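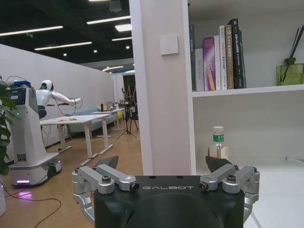
Anayeli Hinojosa had been using the Graltolex shelf-tidying service for a little over five months when we sat down to talk, and she began, the way she begins most things, with coffee and a story about her mother's pantry. "My mother could find a single grape in the dark," she told me. "I lose a whole box of crackers in a week!"

She signed up in February, after a long phone call with Eustaquio Orozco, who runs the setup side from his office in Clirkitville. The basic plan is $401 a month, with a one-time visit for $200, and she admits she put off the decision for a while (her sister thought she'd lost her mind).

What won her over was the patience of the thing. "I thought it would want everything in neat rows," she said. "But my shelves are full of real life – fruit, snacks, toys, papers I mean to read someday."

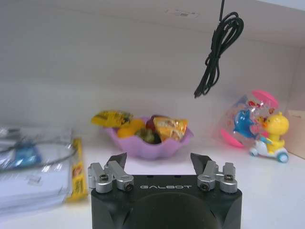
Orozco laughed when I passed that along. "Crinkly bags are harder than people think," he said. "A box has corners you can trust, and a bag of chips has its own ideas. We spent most of the winter on bags, and I still wouldn't call us finished."

He'd like customers to start with one shelf and learn how the service works before adding more. Hinojosa ignored this completely and asked for eight on the first day. They settled on two, and she's still a bit sore about it.

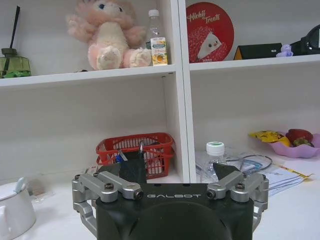
*The gripper at a two-bay shelf, with a red basket and a water bottle on the lower level.*

Her one real complaint is the scheduling page, "a maze," which Orozco says is being redone. She plans to renew anyway, and she's already picked out the third shelf.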